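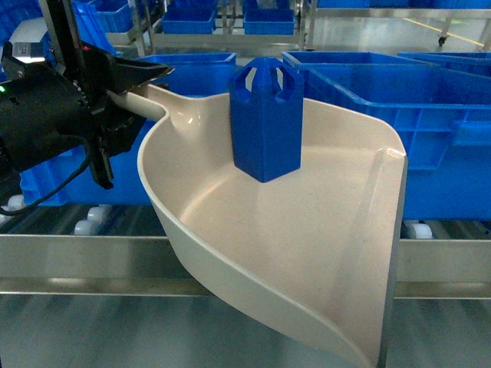 Sorting bins for small parts at our makerspace – which scoop do you all use?
2020-10-19 by Trudy Quinlan
Home Forums Storage Tools
Search this site Go

I've been picking parts out with my fingers and my poor knuckles have had enough. I do like a deep plastic scoop with a flat open lip, like the cream one with the blue block in it, but would it scratch our bins?

Lukian Kravchuk
Plastic on plastic has been fine for us, Trudy – 40 bins and hardly a mark. Just wipe the grit off the lip first!

Birhane
metal ones are louder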